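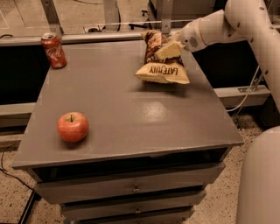 Budget for a snack-handling arm: what am I forgetting?

Posted by flurk_annex in Equipment & Purchasing

I run the hobby workshop in Flurkiston and have been given money for one arm that can pick ordinary groceries off a cabinet top. Cans, fruit, chip bags. The bags are the part that worries me. Jerstead quoted us for an arm and a gripper, and the quote is one page long, with a lot of white space on it. We have 937 dollars left over after that. Do I spend it on a second set of fingers, on a service plan, or on something I haven't thought of? It would sit indoors on a hard floor and run a couple of afternoons a month.

6 replies hidden, 3 shown

Trirano_shop
Fingers. Flat pads are fine for a bag, you pinch the top and lift. An apple is round and will teach you about flat pads in front of visitors. Ask for soft covers and get the price of replacements in writing, as those wear out first. We go through a set every 200 hours of use, and our supplier prices them like jewelry.

Skip the service plan the first year. Ours covered everything except what broke.

mothball
just get the Koyama one

bench_and_budget
The Koyama one is nice if you have Koyama money.

I plan these purchases for a living, to the extent that it is one. Hold back 20 percent of the whole budget before you compare anything. You will spend it on dull items: longer cables, something to keep those cables off the floor where people walk, a power strip that reaches, and a heavy cabinet to work on. A light one with drawers will creep every time the arm leans on it, and then your careful positions are all wrong. Load the bottom drawer with whatever you have. Ours holds old catalogs, the best use anyone has found for them.

Then groceries. You need the same can, the same apple and the same bag over and over, and the bags get tired. After enough pinching they go limp and behave like a different object. I put in for 102 bags of chips last June and had to explain it to accounting twice. Give it its own line and call it "test materials."

Two questions for Jerstead before you sign. Is the gripper cable included, and who pays shipping if the arm goes back? The white space on that quote is where the answers should be.

flurk_annex
Cable was not included. Thank you. Asking about shipping now.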